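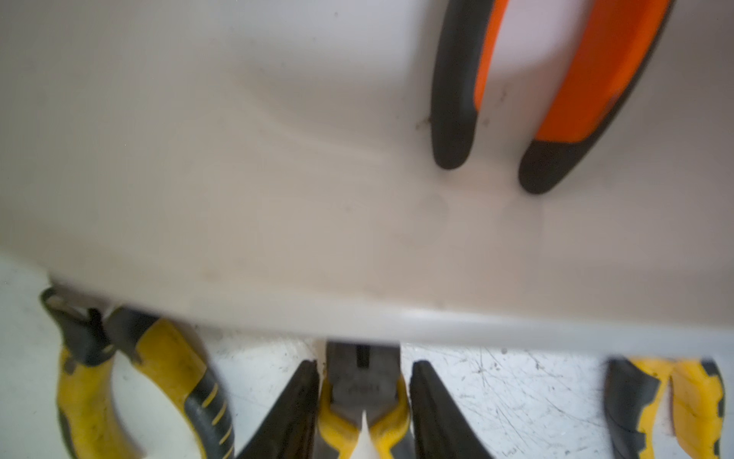

*Orange and black handles.*

The letter said the Honereck house was Gillespie Imrie's now, all of it, down to the well. He read it twice at the kitchen table and looked for the part where they asked for money.

It was on page 4. A filing fee, 322 dollars, payable to a Mr. Nisbet in Kallham.

"There it is," he said to the dog.

He had never had an aunt in Honereck. He'd had one in Trurkenari, who disliked him, and who would have left the place to a church before she left it to him.

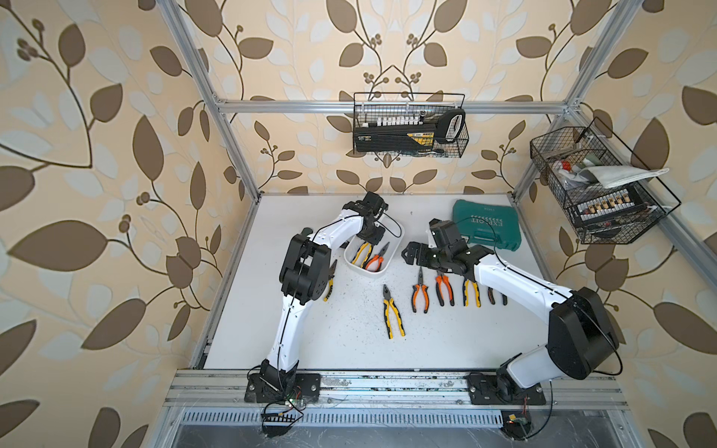 Mr. Nisbet answered on the second ring, too fast for a lawyer. He had a soft voice and said "naturally" a lot. Gillespie asked him what was in the house. Beds, naturally. A stove. Wallpaper with big brown and cream leaves and little clusters of berries, in the back room, where your aunt did her sewing. Gillespie sat down. He had been sick in that room one August, when he was six, and had spent two weeks staring at those berries, picking at them with a fingernail whenever she left.

"What's it like near the bed?" he asked. "Low down."

Paper moved on the other end.

"Somebody's scratched it," said Mr. Nisbet. "Will you be paying by check?"

"I'll bring it myself," Gillespie said. "And I want to see the room first."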